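Etgate Tennis Club, members' meeting, 9/29/22

Minutes typed up by me, Elínborg Mogensen, because I lost the coin toss (again!). Aslak Wikström ran the meeting and kept us moving, mostly.

Last meeting's minutes were approved with one fix. I'd written that the Prulavberg match was a loss. It was a tie, and we got the point, so sorry to everybody who played.

Winter ladder. We have 49 names down for singles, our biggest list yet, and I'm thrilled! Aslak wants two divisions with a playoff in February. I said people who travel for work will get stuck with walkovers, and we went back and forth on that for a good while. Agreed in the end: you get two weeks to play each match, and after that the person who offered more dates takes the win. Passed, with me grumbling.

Balls. Suvarna quoted us $280 for the season's supply, same as last year. Approved without much talk. Somebody asked if we could try the pressureless ones for practice and there was a lot of groaning, so we're leaving that alone.
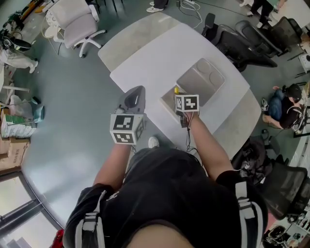
Does a ladder match still count if rain stops it after one set?
The score stands and the players pick it up from there at their next court time, as long as they finish inside the two weeks.

Court booking. Jotside is still letting people hold the same evening slot twice, and I've had two doubles groups show up on court 6 glaring at each other over the net. Aslak will write to them again. Until it's fixed, please check the paper sheet by the gate, and whoever is on the sheet gets the court.

Away trip to Prulavberg. We need 6 players and have four. I can drive if people don't mind my car (it smells like old grip tape, I know). Names to me, please.

Other business. The net on court 2 is sagging in the middle and the crank sticks. Aslak has a new strap at home and will bring it over. Lost and found is one white visor and a single left shoe, size nine.

We wrapped up a bit late and the next meeting date will go out by email once I've checked when the clubhouse is free.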